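Afolabi Housing Trust Opens Storage Library for Tenants in Small Apartments

FOR IMMEDIATE RELEASE

Saturday, March 5, 2022

The Afolabi Housing Trust has opened a storage library at its Jarkell Street building, where tenants can borrow cabinets, shelving and other storage furniture for as long as they hold a lease with the trust. Borrowing is free. Delivery inside the building is also free, and tenants at the trust's other addresses pay a flat fee that covers the van and two movers.

The library takes up the former laundry room on the ground floor, which was emptied when machines were put in on each landing. It opens with 211 items. Most were bought secondhand from offices and clinics that were closing or moving, and the rest came from tenants who had left furniture with the building when they moved out.

The trust manages 2,869 apartments, and more than half of them are studios or one-bedrooms. In a survey sent out last September, tenants in the smaller units named storage as their biggest complaint, ahead of noise and parking. Many of the older apartments were built without a hall closet, and in several buildings the bedroom closet was given up to make room for new heating pipes.

"People were telling us they had bought a dresser, found that it wouldn't go past the bathroom door, and had to pay someone to take it away," said Brenda Herrera, director of tenant services at the trust. "We have the floor plans for every apartment. It made sense for us to keep furniture that we know will fit."

Each item in the library has been measured and matched against those floor plans. A tenant gives the apartment number at the desk and receives a list of the pieces that will go through the front door and stand against at least one wall without covering an outlet, a radiator or a window. Staff will also check the elevator size in buildings that have one. The matching was set up by Skilell, a local records firm that already keeps the trust's maintenance files.
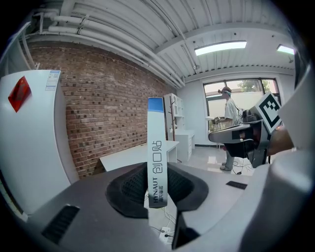
Tall cabinets are expected to be the most requested type. They use the least floor for what they hold, and they are the hardest thing for a tenant to get home without a vehicle. A white cabinet with a curved face can suit a narrow entry, where people walking past tend to catch a hip or a bag on a square corner. Flat-fronted cabinets are better placed in a row, and the library has several sets that can be borrowed together. Old labels and stickers are left in place if removing them would damage the finish.

Every cabinet above shoulder height is fixed to the wall by the trust's own maintenance crew on the day it is delivered. Tenants may not move a fixed cabinet themselves. A request to move one is handled like any other repair request, and the crew fills and paints the old holes at no charge.

"The wall fixing was the part I cared about," said Ikechukwu Nwosu, head of maintenance. "We get called to apartments where a bookcase is leaning on a nail. If we put it up, I know what it is screwed into."

The library also lends under-bed drawers, over-door racks, stacking crates and folding tables. Small items can be carried home the same day. Tenants may have up to five pieces at a time, and a set counts as one piece. Mattresses, upholstered chairs and electrical appliances are not accepted or lent.

Normal wear is expected and will not be charged for. If a piece is broken, the tenant should bring it back or ask for a pickup. Repairs are carried out at the Nometti workshop on the next block, where Chukwuemeka Adeleke and one apprentice replace hinges, shelf pins and drawer runners. Pieces that cannot be repaired are taken apart for hardware.

Tamunoemi Akande, who has rented a studio from the trust for nine years, was one of the tenants who tried the service before it opened. She borrowed a cabinet and two under-bed drawers.

"My winter coats used to live on the back of a chair," Akande said. "I got the chair back. I could do with one more shelf in the cabinet, and they have put me down for it."

The trust has set aside money to run the library for two years. A second location will be considered after the first year, depending on how many requests come from buildings on the east side. No rent increase is connected with the service.

The storage library is open Tuesday and Thursday afternoons and on Saturday mornings. Tenants should bring their lease or a recent rent statement on the first visit. Requests for delivery can be made at the desk or through any building office. Tenants who want to donate furniture are asked to send the height, width and depth before bringing it in.

Media contact:
Tamunoemi Bashir
Communications Office
Afolabi Housing Trust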